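**Melov three-finger gripper kit, built on a Sunday at Workatstead**

I put this kit together in the shared shop with Joana Teixeira, and I'm smitten. Assembly took us 3 hours, 15 screws were left over as spares, and the wiring guide is clear!
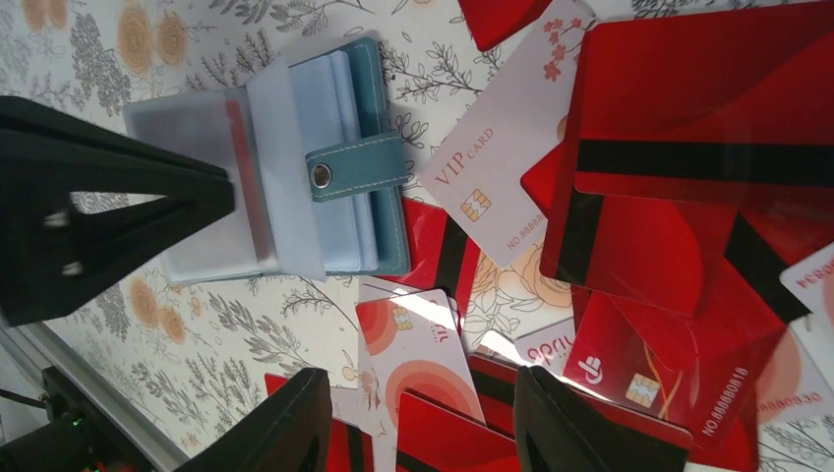
Thin, flat stuff is what I wanted to try first. Cards are miserable for most grippers, so we spread a pile of them over a flowery tablecloth — red ones with black stripes, a white VIP card — next to the open teal wallet. The open-frame fingers are my favorite part, stiff and light.

The wallet suits it better, and I love the grooved finger pads.

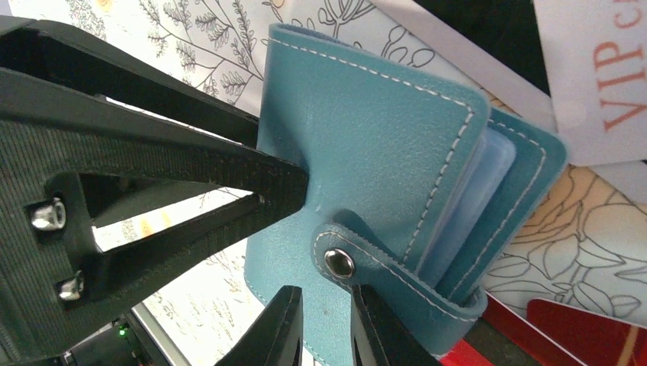 *Photo: Joana Teixeira / Workatstead*

Folded shut, the holder gives those grooves some thickness to press on. My one gripe is the cable, which wants 2 more clips. At $366 I'd build another in April.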